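Losen Cake Turntable Review: Six Weeks of Frosting
Home > Reviews > Baking Tools

I finally gave in and bought the Losen turntable in January, after years of spinning cakes on an upside-down bowl (don't judge me!). It's the heavy cast base kind with a removable top plate, and I've used it for 8 cakes now, mostly buttercream and one very sticky caramel thing for my neighbor Gunnel.

First off, the spin is lovely. It keeps turning just long enough to smooth one side with the scraper, and it doesn't wobble even with a 6 layer cake on top. The plate wipes clean in seconds and it has rings marked on it for centering, which I thought I'd ignore and now use every single time.
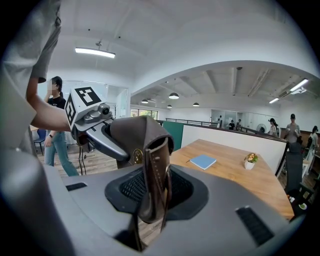
Gray curves and a black mesh opening.

My gripes? It weighs a ton, so it lives on the counter. The little rubber feet collect powdered sugar like you wouldn't believe - I go at them with an old toothbrush. And the scraper that comes in the box is flimsy, so I went back to my Isaksson one after the first cake.

I paid 30 dollars on sale, and at that price I'd buy it again tomorrow. If you only bake for birthdays, a cheap plastic one will do you fine, but if you're frosting every month - get this and clear a spot for it!

4.5 out of 5 stars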